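Pellano simulation pack for a home arm bench: review

I bought the Pellano bench pack in December, before I had cut any timber. The plan was a small robot arm on a table in my half of a shared workshop, doing one dull job: picking up a flat part and putting it down in a marked spot on a pegged board. The pack lets you lay out the job on screen first. It cost $100, and after 615 runs I have a fair idea of what it does well.

Setup took two evenings. The arm model loads without fuss, and the board comes from the Vetach parts library, which is included. Rooms are basic. You get walls, a tiled floor, a table and a few grey boxes to stand in for cupboards, and that was enough to work out whether the elbow would clear my shelf.
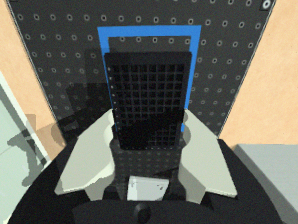 Grip placement is where I spent most of my time. The manual treats it as a single setting, but the centre line of the part and the centre line of the fingers are set in separate menus, and you have to match them yourself. The wrist view is the one to use. With the black rack held upright between the fingers and the blue outline behind it on the board, I could judge the line-up by how much blue was left on each side. Shadows are drawn fairly heavily in this view and can hide the lower part of a dark object. Turning the light down in the colour menu helps a bit.

The Whitcombe plug-in, sold separately, adds contact forces. I tried the trial version and went back to the standard settings. For a light part moved slowly, the difference didn't justify the price for me.

Speed is acceptable on my old desktop. Logging stops at 2,000 entries per file, so long batches have to be split, and the program doesn't warn you when it reaches the limit. I lost most of a night's results that way.

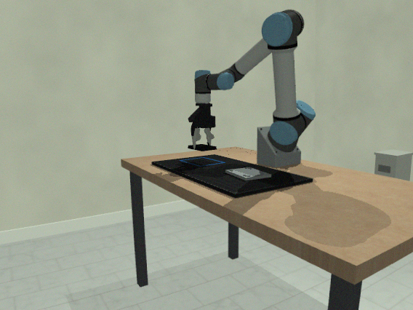
The export is good. Table height, base position and reach all come out on one page in millimetres, and I used that page to mark up my real benchtop. I had planned to put the base near the front edge. Moving it back gave the arm more room to fold and left space for the board.

Hongate makes a similar package with a better manual and nicer menus, but it only runs on a yearly licence. For a one-off home build I'd still buy the Pellano – just check the log limit first, and save your grip settings under a new name before you update.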